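Kitidden Opens Ten-Week Neighbourhood Repair Season in Pramton

PRAMTON, 02/01/2021 — Kitidden, the community repair and lending group that has called the old Parry Street drill hall home since it was first offered the keys, is delighted to announce that its summer repair season is open to everyone in Pramton and the surrounding district, whether you've been coming along for years or have only just discovered a toaster at the back of the cupboard that you can't quite bring yourself to throw out.

The season runs for 10 weeks. Sessions are free, the kettle will be on, and there'll be a table of biscuits near the door, individually wrapped this year for obvious reasons. Visitors are asked to sign in at the front, use the hand sanitiser and keep a bit of distance between the benches, which have been spread out across the full length of the hall to make that easier.

Those who know Kitidden will remember that the group spent much of last winter with its doors shut. It was a long and rather quiet stretch. Items that had been left for mending sat on their shelves with paper tags on them, and it wasn't until October that they began to find their way home again. Every one of those owners has been wonderfully patient, and Kitidden would like to thank them warmly, including the gentleman whose wall clock chimed the wrong hour at the team for the better part of spring and who said, on collecting it, that he'd rather missed the noise.

The new season brings together four benches. The first is for small electrical goods such as lamps, kettles, fans and radios, and anything with a plug will be tested and tagged before it leaves the building. The second is for clothing and soft furnishings, with sewing machines set up for hems, zips, cushion covers and the odd much-loved teddy. The third takes bicycles, prams and scooters. The fourth, which is new, is for garden tools, and it comes at a good time of year, with half the district discovering that the secateurs have gone stiff and the mower won't turn over.

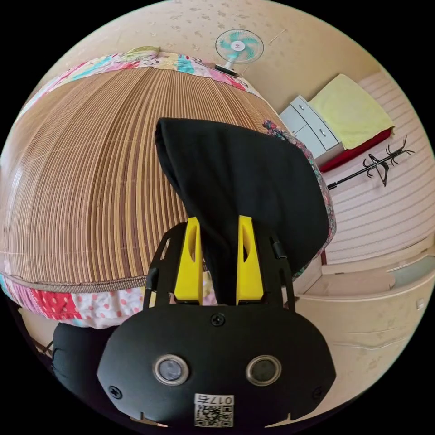 Several regulars wrote in when the garden bench was first floated, and one reader of the Kitidden newsletter, in a letter the group has been given permission to share, said she had been sharpening the same pair of hedge shears on a back step for 20-odd summers, very badly, and that learning to do it properly would be "worth the bus fare on its own". She also asked whether the bench would look at wheelbarrows. It will, provided somebody can get the wheelbarrow through the door.

Kitidden has always felt that the learning is half the pleasure. You're very welcome to drop something off and pick it up later, but if you've got the time, pull up a stool and have a go yourself with someone experienced beside you. Children can take part with an adult, and the clothing bench has a basket of offcuts set aside for first attempts at a straight seam (or a cheerfully crooked one).

The season has been made possible by a grant of $1,000 from Zondia, the family-owned hardware and paint merchant on the Pramton ring road, which has also donated fuses, sandpaper, bicycle patches and an alarming quantity of machine oil. The money will go towards spare parts, new extension leads and a second testing unit for the electrical bench, so that people aren't left queuing with a kettle under one arm as they were in past seasons.

"We've had a Kitidden sticker on our counter for a long time, and our customers ask about it constantly," Zondia said in a statement. "A good many of the things people bring to us as broken only want a new washer or a clean. We're very happy to send them around the corner to the drill hall."

Alongside the benches, the Kitidden lending shelf is back. Members may borrow up to 2 items at a time, and the catalogue now includes a carpet cleaner, a tile cutter, a preserving pan, trestle tables and a marquee that, with fair warning, takes a bit of practice to put up. Membership is by donation, and you can join on the spot.

A few practical matters before you set out. Please give your item a wipe down and bring any leads, chargers or loose bits that belong to it, even the ones you aren't sure about. Microwaves, gas appliances and large televisions can't be accepted. If you have the manual, pop it in the bag. Parking on Parry Street is limited while the footpath is being relaid, and the rear lane gives level access for wheelchairs, prams and heavy loads.

Session times are posted on the hall noticeboard and in the window at Zondia, and bookings are encouraged for the bicycle bench, where space is tightest. Walk-ins are welcome at all the others — just be prepared for a chat while you wait.

Anyone who'd like to lend a hand, with or without a toolbox, is warmly invited to introduce themselves at the front desk. There's always room for another person who can thread a needle.

Related items
Kitidden lending shelf: full catalogue
What the bicycle bench can and can't fix
Zondia supports Pramton school garden
Getting to the Parry Street drill hall

Media contact: Kitidden, Parry Street drill hall, Pramton | © Kitidden | Back to top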